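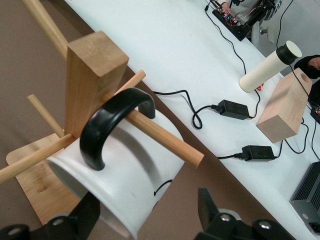
1 min read

Ticket: Mug onto peg, handle catches but release fails
Project: Kurnlow household chores
Opened: 22/04/2021
Status: Open
Priority: Normal

Problem
The arm picks up the white mug and brings the handle to the peg. On release the mug sometimes drops off the tip. Of 300 attempts, 81 ended this way. The customer, Durier, wants to know if the arm can put away mugs in a staff kitchen without someone standing by.

Log
Checked grip force first. No change.

Re-ran wrist calibration from the Mema bench. Offset was within limits – left as is.

Slowed the final approach. Fewer drops, but each mug now takes longer than doing it by hand.

Changed the release so the fingers open only after the handle is past the blunt end of the dowel. Better on the angled pegs. The short peg still fails.

Tried the Aryee mugs with the thinner handle. Same result on the short peg.

Reply to customer
Not ready for unattended use. It can hang a mug on an angled peg if the stand stays put. If the stand gets bumped, the arm has to find it again and often misses.

Next step
Repeat with the stand turned a little between runs. Short peg excluded until then.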